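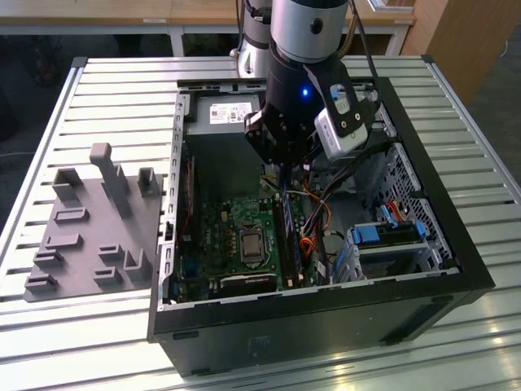 Old desktop towers are some of my favorite things to open up, and this page is for everyone who feels the same way! I've been filling the Jirkness gallery with radios and typewriters for months, and it was high time the plain black office computer got its turn. Lay one on its side with the panel off and there's a whole little town in there. I love the color most of all - orange, red, yellow and black wires looping over a green board, inside a case that looks so serious from the outside. The hard drive sits in its cage in the corner, held by blue plastic latches, and I'm very fond of those latches. Somebody picked that blue.

A bit about the set. I asked on the Floro swap board for unwanted desktops back in March, hoping for 2 or 3, and the replies kept coming for weeks. People have these in closets, under stairs, holding up a printer. One came with a note listing every game it had ever run (a long note, and a very good list). I answered every message and I've tried to give the insides the same attention other people give to vintage cars.

The pictures are best seen large. If you're on a phone, turn it sideways and zoom in around the board, where most of the small parts are.

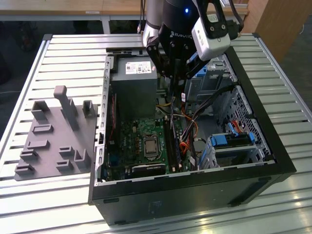 Drive cages deserve a fan club. They're folded sheet metal, made to hold something heavy and keep it from rattling, and the people who designed them still found room for nice touches. I like a cage with mesh walls, and the silver one on the right here has them, with a blue caddy at the lower front and a red SATA cable plugged in near the top of it. Follow the wires back the other way and you get to the power supply, a plain gray box with a label full of tiny print and barcodes. I always try to read those labels. I rarely get far!

Prints: I'm making a small run of 20 on matte paper, both pictures, with a white border. They'll be on the table at the Hustlow fair, and whatever is left goes up on the Jirkness page afterward.

Next in the gallery is a set on keyboards, mostly the undersides. After that I'd love to do laptops, though they're fiddly things to open and I keep putting it off. If you have an old tower with a good-looking inside - tidy or a total bird's nest, both are welcome - leave a message on the Floro board under "insides" and tell me what color the wires are.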